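Sornetti issues revised practice note for bin-picking cells

July 23, 2020

Sornetti has published a revised practice note covering the setup and reporting of bin-picking trials with industrial arms. The document replaces the first edition and applies to all test cells at the company's Odton site from August.

The main change concerns trial counts. A success rate may be quoted only after 1,000 pick attempts with a fixed object set, or 2,000 if the set is changed partway through. Attempts stopped by an operator must be logged as failures unless the stop was triggered by a fault outside the cell.

Cable routing gets its own section for the first time. Hoses and signal lines run along the outside of the arm must be tied at each joint they cross, with enough slack for full wrist rotation. The routing is to be checked every 90 hours of operation and after any change of gripper.

"Most of the stoppages we reviewed were a hose or a connector," said Nayara Frota, who edited the note with Hsiu-ying Fu. "The grasp planner got the blame in the log."

Bins must be clamped to the work surface, and their position must be measured again whenever a clamp is released. Object sets should mix rigid household items and toys of different shapes, including open items such as cups and bowls, which can be gripped by the rim. Each set is to be listed in an annex to the test report.

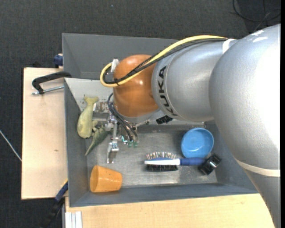

Wear on the bin floor must also be recorded, as scuffs and reflections can affect depth readings. The note sets no limit on wear but asks for a reference scan of the empty bin before each series.

Comments on the draft came from 46 reviewers. A proposal by Mirela Brandão to require a second fixed camera in every cell was not adopted and will be considered for the next edition. Existing cells have until the end of August to comply.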